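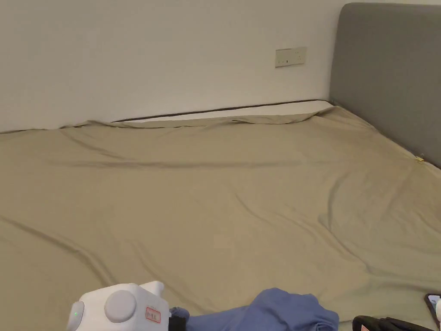
How many demonstrations does a student team need before a cloth folding policy is worth training?

A few hundred clean ones will get you a first training run, and that run will tell you more about what to record next than planning will.

Thread: Rimelel folding project, demo count and method
Section: Student teams and class projects

tidewrack
I'm on the Rimelel team, doing the cloth project for Chepkoech Ondieki's manipulation class. We record with hand-held grippers, one per hand, plus a head view, and the policy runs later on the two-arm setup in the lab. The task is to start with the cloth crumpled on a bed, find the corners, spread it, fold it in half and then in half again.

We have 596 episodes that pass the checker. The plan we wrote at the start of term says 2,000. Final demos are in December and we won't make that number unless we do nothing else. My question is whether to keep recording until we have to stop, or train on what we have now and fix things after.

pennyloaf_k
Train now. We waited last year and it was a mistake. Our first run showed that half of our episodes had the left gripper leaving the head view during the fold, and the whole set had the same problem because we all stood in the same spot. If we had trained at 300 we would have caught it.

marrowstat
I don't agree that training is the way to catch that. You catch that by watching the videos. Take twenty episodes at random, play all the views side by side, and write down what is wrong. It takes an evening. A training run takes longer and then you have to guess why it failed.

pennyloaf_k
We did watch the videos. It looked fine to us because a person can tell where the hand went.

marrowstat
Fair. I'd still do it first.

tidewrack
We can do both. I went through a batch this afternoon. The part I keep getting stuck on is the spread, when one gripper has a corner and the other has the far end. Some of us pull the far end flat before letting go and some of us leave it gathered and go straight to the fold. Both get to a fold that passes the checker. 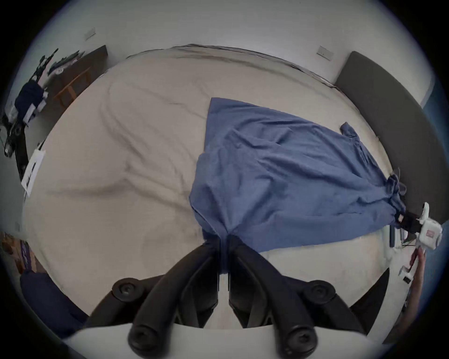

Near corner in the black fingers, far end in the white gripper.

ojq_bench
Pick one. If two people do the same step two ways the policy can end up somewhere in between, and in between on cloth usually means dropping it. Write the steps on a sheet and have everyone follow it. We lost a lot of time on Skisach because one guy folded away from himself and the rest of us folded toward.

hollisgrad
I'd push back on this a little. Depends what you train. If it's a model that can handle more than one way of doing a thing, mixed styles are fine and can even help with recovery. If it's plain regression then yes, pick one.

tidewrack
It's the class baseline, Onix. It can handle mixed styles in theory. I don't know about with 596 episodes.

hollisgrad
With that few I would go with ojq_bench after all. Keep the mixed ones, tag them by style, and train on the bigger group first. Then add the rest and see if the score moves.

ojq_bench
Tagging is a good idea. We didn't tag and had to sort them by hand afterward.

kettle_arm
Different question. Why a bed? Everyone else in the class is on a table. A mattress gives when you press on it and the sheet slides around with the cloth. You are making it harder for yourself.

tidewrack
Because the project is laundry at home and people fold on beds. We asked and it was allowed. You're right that the sheet moves. It comes up at the back corner after a while and somebody has to tuck it in again. I don't know whether we should be tucking it before every episode or leaving it.

kettle_arm
Before every episode, or it becomes one more thing that changes.

pennyloaf_k
I'd leave it. You want wrinkles in the data. The test bed won't be smooth either. What I would fix is the start pose of the grippers. Ours started wherever the hand was when somebody pressed record, and the first second of every episode was junk. Now we hold the gripper open just over the bed, wait, then start.

tidewrack
We do the same, open and off the sheet, but we don't have a fixed place for it.

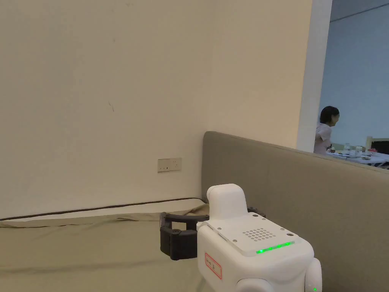

Jaws open over the sheet, nothing in them yet.

marrowstat
You don't need a fixed place. You need it to be in view and not moving when the recording starts. Random within reach is better than a tape mark in my opinion. With a tape mark the policy learns the tape mark.

kettle_arm
A tape mark is fine for a class project. They have to test it in front of everybody and they can set the arms wherever they want at the start.

marrowstat
Then they get a good demo and a bad report. The rubric has a section on changed conditions, and start pose is the first thing anyone would change.

sundry_lou
TA here, from the Sæther room. A few things so people aren't guessing. The 2,000 in your plan is your own number, it isn't a requirement. You can change it in the progress report if you say why. The changed conditions section is three tests: a different cloth, a different start pose, and one that you choose. For the bed teams I'd suggest sheet state as the one you choose, because then the tuck argument has an answer either way.

tidewrack
Thanks, I did think the number was fixed. So the plan is: watch twenty tonight, tag the set by how the far end is handled, train on the larger group, and keep recording during the week with the sheet both tucked and not.

hollisgrad
Hold some episodes out before you train. Whole sessions, not random episodes, or your validation number will look better than it is.

tidewrack
We were going to do random. Will change it.

ojq_bench
Also back up the raw files before you run the tagging script. Ours wrote over them.

tidewrack
Copying them now. I'll post the first scores here when the run finishes.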